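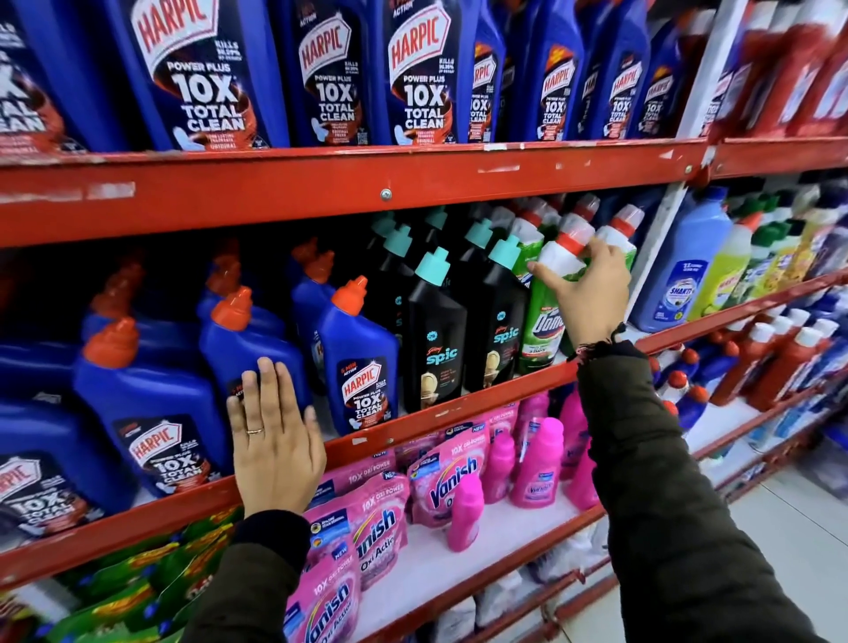
Closing at Bolger's, 20 minutes left. She pushed the blue ones back. Straight. Labels out -- he always liked labels out. Her ring clicked on the plastic.

The bus to Tokdale went at ten past. She could still make it. One suitcase, 322 in an envelope, the key to the flat on Plitow Street she hadnt given back.

Fine. One more row.

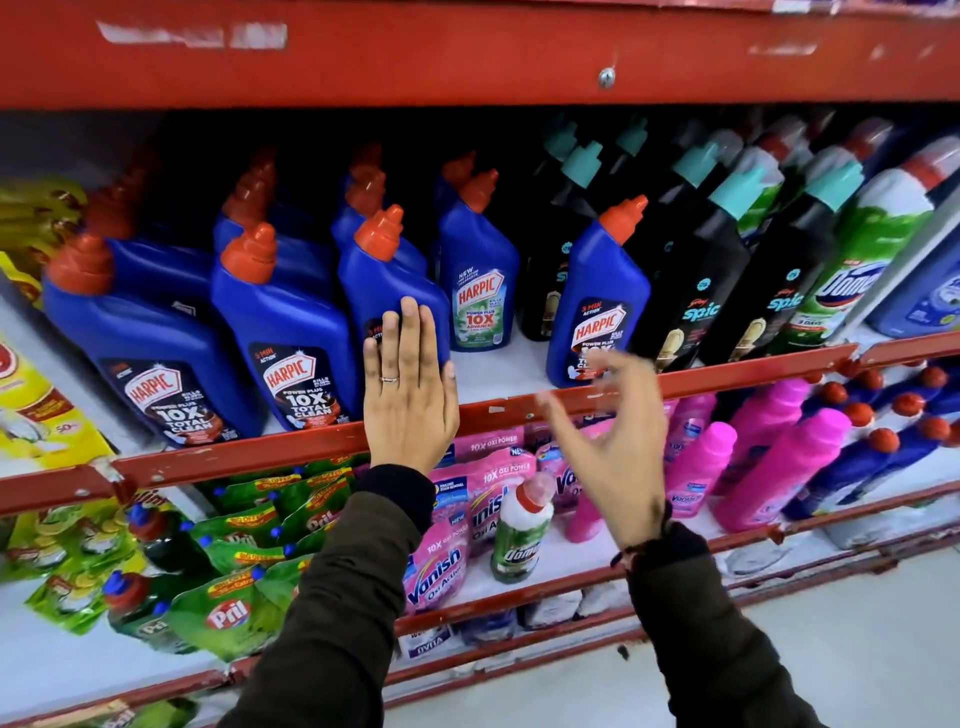
Then the black ones, then her coat was already on so why not just go. She thought of May, the two of them painting these shelves red, laughing, paint in her hair. Chipped now. All of it.

The lights went off at teh front of the shop.

"You coming?" he called.

She kept her hand were it was.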